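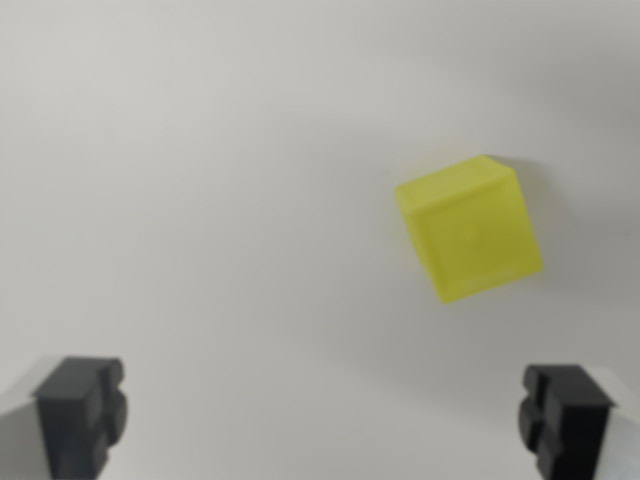

Categoria: Dados / Objetos pequenos

# Trenach: bloco amarelo

Subconjunto do catálogo Stovar dedicado a um único objeto: bloco pequeno, amarelo-esverdeado, sobre superfície lisa e clara. Contém 1,585 imagens em 47 sequências.

## Conteúdo

- Rótulo único: `bloco_amarelo`
- Orientação do bloco: livre, sem alinhamento com a mesa
- Faces com contorno retangular interno

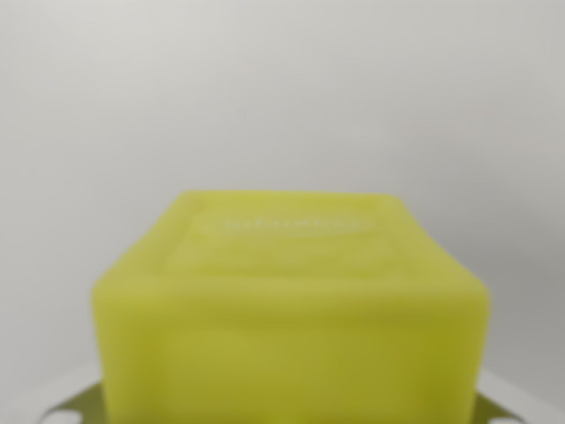
O texto em relevo não é transcrito quando está desfocado; o campo `inscricao` fica vazio. A cor é anotada por faixa, do amarelo-limão ao verde-oliva, e o material fica como `indefinido`.

## Divisão

800 imagens para treino, o restante para validação. As sequências 2 e 47 têm sombra mais marcada.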